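Workshop notebook -- natural dye bench
April, entry begun 7:40 in the morning
by the bench keeper, Urnine workshop

The second madder bath is finished and I want to write it down before I forget the order of things. Last month I trusted my memory and afterwards I could not say which skein had the chalk and which did not. So now I write first and wash the pots later.

Fiber: wool yarn from Ghauri, the undyed two-ply, same lot as in winter. I weighed 500 grams dry. It was scoured yesterday evening with the neutral soap and left in the water until it became cool by itself. There was still a little yellow in the rinse water, so I rinsed one more time. I think this lot has more grease than the one before, or maybe I am only more strict now.

Mordant: alum at 10 percent of the dry weight, so 50 grams. I dissolved it in a jar of hot water first and then added it to the big pot. One hour to come up to a simmer, one hour at the simmer, then heat off and lid on for the night. I did not use cream of tartar this time. My opinion is that it pulls the madder toward orange, and the Plilent order is for brick red, not orange. Colleagues who disagree can write in the margin, there is space.

Madder: 500 grams of ground root from Cemedell, the same weight as the wool. It is a finer grind than before. I like it for the color but it gets into the yarn and does not want to leave. I put it in the old cotton bag and tied the bag twice. Some powder came through anyway.

Our tap water here is soft, so I added one spoon of chalk to the pot. With chalk the red becomes deeper and a bit colder. Without chalk I get the salmon color which we have already too much of on the shelf.

The temperature is the part where I always make a mistake. Madder must stay under the simmer, because when it gets too hot the browns come out from the root and the red is dull forever. The small burner is difficult in this respect -- it has only two positions that are useful, one too low and one too high. I changed between them every few minutes, with the thermometer clipped to the side of the pot. For a short time I was over, when I went to answer the door. I will see in the dry skein if it matters.

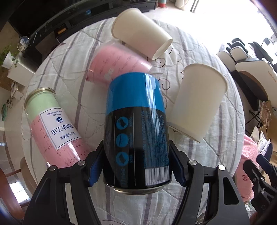

How long should the yarn stay in the madder bath?

Two hours at the warm temperature, then leave it in the pot overnight with the heat off. The overnight rest gives more depth than a third hour of heating, and it is kinder to the wool.

The first skein came out at noon for a test, only a short one of 10 grams. Wet, it looked very dark, like roof tiles after rain. I squeezed it and hung it by the window, and in the evening it was two steps lighter. This is normal, but each time I am disappointed for one hour and then I get used to it.

The exhaust bath is still strong. I put in 100 grams of the leftover wool from the winter lot, already mordanted, to catch what remains. I expect a coral. If it is pale I will try a small dip with iron water, but in a separate pot! The iron pot has a piece of string on the handle. Please do not use it for anything else, also not for rinsing.

Plilent wants in total 1,266 grams in this red, so this bath is not even half. I should have made one big bath and I know it, but our largest pot does not let the wool move freely with more than this quantity, and crowded wool takes the color in patches. The next bath must follow the same numbers exactly. After that I will lay all skeins together in daylight and mix them between the parcels, so a small difference does not make a line in the weaving.

To do before the next bath:
- buy a new cotton bag, closer weave
- check the scale with the brass weight, it was drifting
- ask Ghauri if the same lot is still available
- move the drying rail away from the direct sun

One more note on washing. I wait now several days before the soap wash, with the skeins dry. Last year I washed the same evening and lost more color into the sink than I wanted to see. I have no proof that the waiting helps, only that the water was clearer both times when I waited.

Comments

Bench two: I am for the cream of tartar, but only half of what the old recipe says. Will leave you a sample card on the shelf.

woolshed_k: Did you shake out the powder when the yarn was dry, or rinse it? My Cemedell root did the same thing and I had red dust on everything.

Bench keeper: Shake first, outside, then rinse. It needs patience.

Contact the workshop | Copyright Urnine | Back to top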